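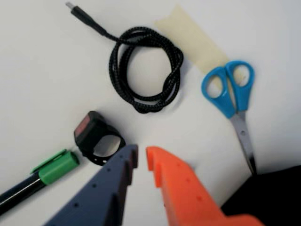

The charging cable, the scissors and a strip of tape, on the white table.

1/
I want to write a short thread about small things. I do not mean this in a poetic way. I mean cables, batteries, clips, markers, all which lives on a work table and does not have a drawer. I have now a system for them and I would like to hear yours.

2/
Start with the cable. Mine is a braided one, and it does not like to be folded. For years I wrapped it tight around my hand and pushed the end through the middle. Then one cable stopped to charge near the plug, and I bought a new one for 377 crowns at Domeo, and I became more polite.

3/
Now I make two or three loose loops and lay it down. No knot. If it has to travel, I put a short piece of masking tape over the loops, with one corner of the tape folded under so I can find it later. Masking tape leaves no glue on the braid, at least on mine. The clear office tape does.

4/
The tape itself: I tear a piece before I need it and stick it on the edge of the table or in the middle, wherever my hand is not. Jozefína Baláž taught me this when we packed the library in Hisusdale. She had always a row of prepared pieces on the table and she was twice as fast as me.

5/
Scissors. Close them before you put them down, always. In the bag they go last, and with the points into a cork or an old glasses case. A fabric bag is soft and the points will find their way through it. I have one bag with such a hole in the bottom and I lost a good pen by it.

6/
About the bag. I use a big black one made of cloth, with a long strap. It has one problem which everybody with a black bag knows: inside, a black cable and a black clip are invisible. So the small things must go first in something light. I use a white pencil case from my daughter's old school things.

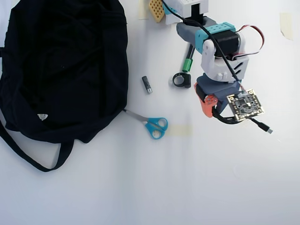 7/
The order of packing, as I do it at six in the evening when I am tired:
– bag open, strap out of the way
– flash drive
– clips and rings
– markers
– batteries
– cable
– scissors

8/
The flash drive is first because it is the only thing that I can't buy again. A drive costs little, but the files are the files. I put it in the inner pocket with the zipper, and I say it loud: "drive is in." My colleague Ramiro Marín laughed at this until he drove back 58 kilometers for his.

9/
Markers lie down, they do not stand. Miloslav Šimko wrote me that cap down is better, so the ink goes to the tip. For storing on a shelf maybe he is right. In a bag nothing stays how you put it. I only press the cap until it clicks, and I sort by the cap color, so green is always with green.

10/
Black clips with a ring. I have a few and I never remember where they belong until I need one. The rule is that they stay together in one small bag with a paper inside that says "clips, do not throw." I have thrown them once. The new ones came in November and I had ordered them in summer.

11/
Batteries! This is where I was the most disorganized. A single AA on the table is a question: is it full or is it finished? You look at it and you know nothing. I used to put the loose ones back in the drawer "for later," and later I had a drawer of questions.
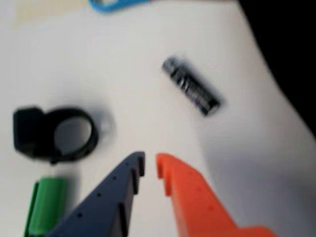

So my rule for now: a finished battery gets a small piece of the same masking tape around the middle, in the moment when it comes out from the device. No tape means it is good. Taped ones go to a jar by the door, and when the jar is full I carry it to the collection box in the shop.

12/
For the good ones I bought a flat plastic case. Rostislav Kopecký says that an egg carton does the same for free, and I believe him, but the carton opened in my bag. Maybe his eggs come in better cartons.

13/
After packing I wipe the table with a slightly wet cloth and look at it from the side, low, against the window. From above a white table hides pieces of tape very well. From the side you see every one.

14/
One thing is not solved – the short pieces of tape that were torn and not used. I stick them on the edge for next time, and next time they are dusty and I tear new ones. If you have an idea for this, please write it under the thread. Also if you know a cable tie that is soft and is not black.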